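Last updated 13 August 2019

Hello from the bench at Lundgren! We get a lot of letters about our watches, our straps and the odd habits of mechanical movements, and we love every one of them. The questions that come up most are collected on this page. If yours is missing, write to us anyway.

## The watches

**What's the difference between the Hollness and the Enberg?**

The Hollness is our hand-wound watch, with a plain dial, small seconds at six o'clock and a case slim enough to slide under a tight cuff. The Enberg is the automatic. It's a little thicker, it has a date window, and it has a much brighter coating on the hands (we are very fond of it at two in the morning). Both come on a leather strap, and both take the same spare straps, so you can swap between them if you end up with one of each. People do!

**Do I have to wind the Hollness every day?**

Once a day is best, and it's a lovely little ritual. Turn the crown forward until you feel it firm up, then stop. Please don't force it past that point. Morning winding tends to give you the steadiest timekeeping, but if you're an evening person the watch will forgive you.

**My Enberg stopped overnight. Is it broken?**

Probably not! An automatic winds itself from the movement of your arm, and a quiet day at a desk may not be enough to carry it through the night. Unscrew the crown, give it 20 turns by hand, set the time and put it back on. If it still stops while you're wearing it through a normal active day, get in touch and we'll have a look.

**When can I set the date?**

Any time except late evening and the small hours. Between nine at night and three in the morning the date gears are already engaged, and pushing the quick-set then can chip a tooth. The easy way to be safe is to move the hands down to half past six first, set yesterday's date, and then run the hands forward until today's date clicks over. After that, carry on to the right time -- morning or afternoon, whichever it is.

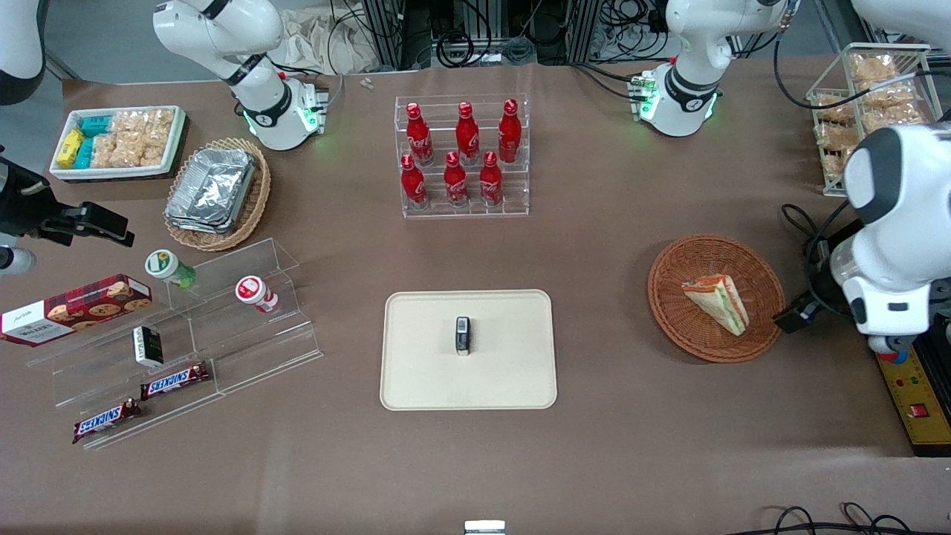
**Can I swim in it?**

In the Enberg, yes, as long as the crown is screwed all the way down and you've changed the leather for rubber. Rinse it in fresh water afterward, especially if you've been in the sea. The Hollness can handle rain and hand washing but should stay out of the pool. Neither one belongs in a sauna or a hot tub.

## Straps and sizing

**How do I change the strap?**

Every strap we've sold since March has quick-release pins, so all you need is a fingernail. Slide the little lever toward the middle of the strap, tip the pin out, and do the same on the other side. Older straps need a spring bar tool. Lay the watch face down on a soft cloth, go slowly, and put a bit of tape over the backs of the lugs if you're worried about scratches.

**What wrist sizes do the straps fit?**

We make 2 lengths, regular and long. Regular suits most people. If you usually end up on the last hole of a belt-style strap, go for the long one. We can also punch an extra hole before we ship -- just leave a note with your order.

**Will the Groltholm leather get darker?**

It will, and that's our favorite thing about it! The Groltholm strap is undyed when it leaves us, a pale sandy color, and it picks up warmth from sun, skin and plain old living. Some go honey, some go nearly chestnut. If you want a strap that looks the same for years, pick the black or the navy.

## Service and repairs

**How often should I have my watch serviced?**

Every 5 years is a good rhythm for both models. Come sooner if the watch starts gaining or losing noticeably, if the crown feels gritty, or if you ever see fog under the crystal. Fog is the urgent one. Pull the watch from use and send it in right away.

**It suddenly runs very fast. What happened?**

Magnets, most likely. Speaker cabinets, tablet covers and bag clasps are the usual culprits. It's a quick fix with a demagnetizer, and any local watchmaker can do it while you wait.

**What does the guarantee cover?**

The movement, the case and the hands are covered for 2 years from the day you receive the watch. Straps and scratched crystals aren't included, though we'll happily replace either one at cost. Keep the little card that came in the box, with the case number written on it.

**Can you engrave the case back?**

Yes, and we'd be delighted to! Initials, a date or a short line all work well. Engraved watches can't be returned for a refund, so try yours on for a few days first and then send it back to us for the engraving.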